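Wiltum Repair and Share: spring report to the Femodwood Fund

Hello again, and thank you for being so patient while I got this together. I know the report was meant to reach you in April and it's a bit after that now, but we wanted the stock check finished first so that the figures would be right.

The short version is that the lending library is open, people are using it, and we've spent most of what you gave us on the things we said we'd spend it on (plus a dehumidifier, more on that below). The repair evenings are going well too, although they're slower to fill than I'd hoped.

When I wrote last, we had shelves but hardly anything to put on them. We now have 200 items out on loan or ready to go. Carpet cleaners are the big hit. We own two and both have a waiting list, so Rogelio Dumlao has been ringing round for a third. Cake tins go out every weekend, the gazebo is booked right through the summer, and the wallpaper steamer came back so full of limescale that it spent a fortnight in vinegar. Nearly 600 loans have gone through the book since we opened the doors, and I'm really chuffed with that!

Late returns are the thing we haven't cracked. We tried a small fine, which made people embarrassed, so they kept things even longer. Cherry Mae Magbanua suggested a text the evening before instead, and we've been doing that since March. It's helped with the tools but not with the party things, which still come home in their own sweet time.

On the repair side, we ran 14 evenings in the period. Lamps, toasters and trouser zips make up most of the work. We turned away a microwave and a petrol strimmer, as our insurance doesn't cover either, and I've put a clearer list on the door so people don't carry heavy things up the hill for nothing. Ignacio Bravo has taken over the electrical testing and has done the course you paid for. He's now showing Florence Morin the ropes, so we won't be stuck if he's away.
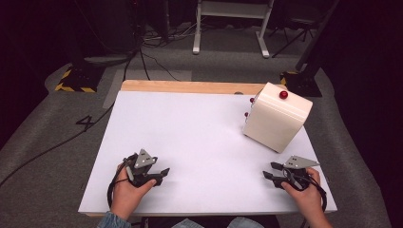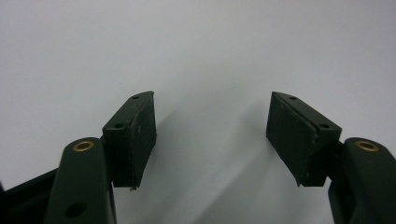 Report and photos: Jaanus Ķēniņš, Wiltum Repair and Share

Now, money. The grant was split into rent, stock and training, and I've kept to that split as closely as I could. Rent went up slightly at the new year, which I mentioned on the phone. I covered the gap from membership fees and haven't touched the stock money for it. Training came in under, because Undico let us have their room free for the first aid day, and I'd like to ask formally whether the leftover can go towards a second sewing machine. The one we have is solid, but two people want it every single repair evening and someone always ends up hemming by hand.

The dehumidifier wasn't in the budget, I admit. The back store was damp all winter, and by January we had mould on the tent bags and a very sad box of board games. I bought a second-hand one out of the small sum marked "other" and the tents have been fine since. The games went in the skip, apart from the dominoes.

Membership is where I'm a bit behind the plan. People join happily when they want something that same afternoon, but they don't often join for the sake of it, and the leaflets through doors brought in next to no one. What has worked is standing outside the school gate with the bubble machine (available to borrow, as I tell everyone). I'd like to do more of that before the holidays and drop the second leaflet run altogether, if you're happy with that change.

For the next period we're planning to open one morning as well as the evenings, for parents and for anyone who doesn't like coming out after dark. Florence will run it to begin with. We'll also be moving the loans book onto a spreadsheet, which Rogelio has been asking for since before we opened, and I've finally run out of excuses. If it goes to plan, the next report should have proper numbers on what goes out most and what just sits there (I'm looking at you, fondue sets).

The receipts are in the brown envelope coming by post, in order, with the rent ones clipped separately. Do let me know about the sewing machine when you can, as the shop is only holding it for us until the end of the month.

Jaanus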